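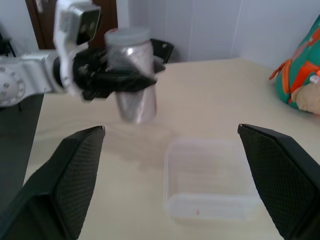 alludik_bench
Thursday, March 10, 2022

Week 3 of the two-arm table build and I'm stuck on handovers. Left arm grabs the can fine, right arm comes over with its gripper open, and then they argue about where the can is. I get a miss in 8 tries out of 39. Anybody been through this?

Salcedo39
Calibration. Bet you anything. Did you redo both wrist cameras after you moved the bases?

alludik_bench
Left one only... I know, I know.

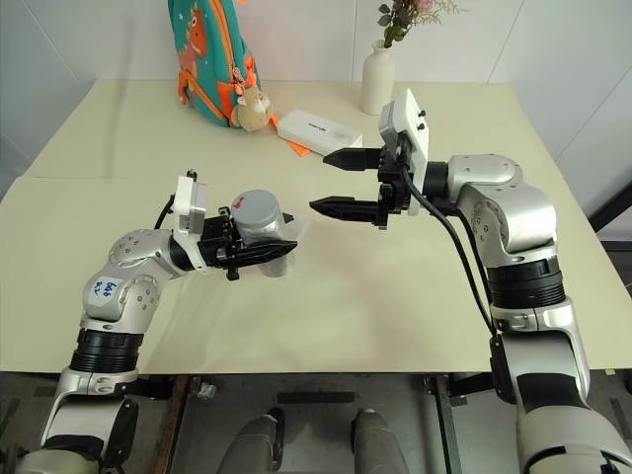 I've been holding the can in the left gripper and bringing the right one in across from it, real slow, and I still can't tell by eye which arm is off.

Adwoa Quartey
I don't buy calibration. Shiny can, white wall — your depth is probably junk. Wrap it in masking tape and run it again before you touch anything else.

Salcedo39
Tape won't fix a camera he never calibrated, Adwoa!

Adwoa Quartey
Takes two minutes to try though. Mine in January was all glare, and I wasted a weekend on the checkerboard first.

alludik_bench
OK, tape tonight, checkerboard Saturday. Will post numbers.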